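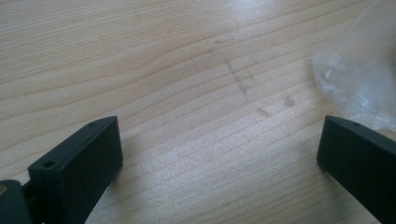 My mother wiped the kitchen table three times a day, after every meal, and I don't think she ever looked at her hands while she did it. She'd be talking to one of us, or listening to the radio in the next room, and the cloth would go out to the far corner and come back in long strokes, slow down over something sticky, go back for it, and then sweep the crumbs into her other palm. I have been thinking about her a good deal lately, which I suppose is a strange thing to say in an essay about robots, but she is the reason I have opinions about them at all.

People keep asking me whether a machine can do the housework yet. I spent a large part of my working life in a furniture repair shop in Gromedside, where we bought more labor-saving equipment than we had room for, and I now spend my retirement reading everything I can find about home robots and boring my family with it. So they ask. And I usually say no, and then I feel a little mean about it and say "parts of it," and then we're there until the coffee is cold.

Take the bare wooden table. It sounds like the easiest chore in the house. It's flat, it stays where you put it, and it doesn't have sleeves. If you wanted to give a machine a kind start in life you would surely begin there. But look at a pale tabletop with the sun coming across it and try to say which marks belong to the table and which ones came with lunch. The grain makes lines. The glare wipes out a patch of it altogether. A gray smudge might be dust, or the rubbed spot where somebody drags a chair back, or pencil, or a scratch that no cloth on earth is going to lift. You and I settle the matter with a fingertip. We give it a rub, we feel whether it drags, we tilt our heads so the light moves, and we've decided before we knew there was a question.

A plain two-fingered gripper has a much harder time of it. It can close on a thing and open again, and with a good program behind it I believe it can do that beautifully all day long. What it generally can't do is feel the difference between a stain and a shadow. Some of the newer ones have sensors in the fingertips, and I'm happy about that, but most of what I read about still depends very heavily on the camera, and a camera looking into glare is no better off than I am driving home in the evening.

Then there's the plastic bag. I have a real fondness for the plastic bag as a test, and I wish more of the people who build these machines would put it at the front of their demonstrations. A clear bag lying crumpled on a table has no proper shape. Pick it up and it has a different one. You can see the wood through parts of it, so where does it stop? It shines where it's bunched and nearly disappears where it isn't. And when you've finally got hold of it you have to decide what it is. Is it trash? Is it the bag the bread goes back into? Does it have the spare screws in it? In our shop a bag on the bench could be any of those, and I once saw a whole afternoon lost because somebody tidy had thrown away the hinge pins for a cabinet.

The somebody tidy was me, I should say, and Marthinus Mokgethi, who owned the cabinet job and had every right to shout, went through the bin with me instead and told me about his daughter's wedding the entire time. So I don't hold it against a machine if it gets this wrong. I only want us to admit that "clear the table" is several jobs wearing one name, and that most of them are about knowing what things are for.

My friend Precious Ntuli takes the other side, and she takes it well. She manages a linen service, the kind that does sheets and tablecloths for hotels, and she put in a Zwahlen folding line a while back. She told me over supper that I was being sentimental. Her machine folds 1,447 pieces on a good shift, she said, and it doesn't need to know what a tablecloth is for. Somebody feeds it a corner, it does the rest, and the people who used to stand there folding until their shoulders ached are doing other work in the building. "You want it to be your mother," she said to me. "I want it to fold." I laughed, and I've been turning it over ever since, because she has a point and I'd like to be fair to it.

The shop floor is where machines have always done best, and it's worth being clear about why. Precious has arranged her room around the folder. The linens come to it clean and in kinds, the lighting never changes, and when something comes through wrong there's a person standing nearby. We did the same in Gromedside with our edge sander. We built the bench to suit it, we swept for it, we cut things to the width it liked. I never once thought of that as cheating. But a house isn't arranged around anything except the people in it, and they leave their mail on the counter and a bag on the table and go out. The sun moves. The chore is different at noon from what it was at breakfast, even when it's called by the same name.

I had a chance to see something of this for myself when Jihad Qaisi, who rents the unit behind our old shop, let me sit in on a trial he was running with a Cirnura arm. The task was to pick up a folded cloth, wipe a tabletop and put the cloth back. It did it! I want that on the record, because I was quite moved by it. It picked up the cloth on the first try, went over the wood in even strips and set the cloth down again, and I clapped like a fool. It took seven minutes. It also wiped with exactly the same gentle pressure everywhere, over the clean parts and the dirty part alike, and left a dried ring of tea just as it had found it. Jihad was perfectly cheerful about this. He said two years ago it couldn't have found the cloth.

That's the bit I try to hold on to when I hear myself getting grumpy. The progress is real, and a lot of it is coming from a sensible direction, which is having people do the ordinary chores, over and over, and letting the machines learn from how it's done. I like that very much. For most of my life, wiping a table was considered to be work with nothing in it, the sort of thing you gave to whoever was lowest paid or happened to be female. Now there are clever people studying it with great care, finding out how much judgment goes into a cloth and a wrist – and if my mother had lived to hear that an engineer wanted to know how she did it, I think she'd have made him sit down and eat something first.

What I don't like is the selling. Every January there's a fresh crop of videos with a robot gliding through a kitchen that has one cup in it. People with bad backs and sick husbands watch those videos. My neighbor Thabiso Khumalo, who can't bend much since his operation, asked me in all seriousness whether he should put off hiring help until one of these came out, and I told him no, hire the help, and hire them for more hours than you think you need. I'd tell anybody the same. A machine that can wipe a cleared table in good light is a fine achievement, and it's of very little use to a man who can't clear the table.

If you're the one building them, my request is a small one. Show us the failures at their ordinary speed. Show us the bag, and the gray mark that might be a scratch, and let the arm dither over it for as long as it really dithers. I'd watch forty minutes of that with great pleasure, and I'd trust you a good deal more at the end of it. Thabiso, meanwhile, has a young man coming in the mornings who does the floors and the dishes and plays dominoes with him afterward, badly, by all accounts, and they're both very happy with the arrangement.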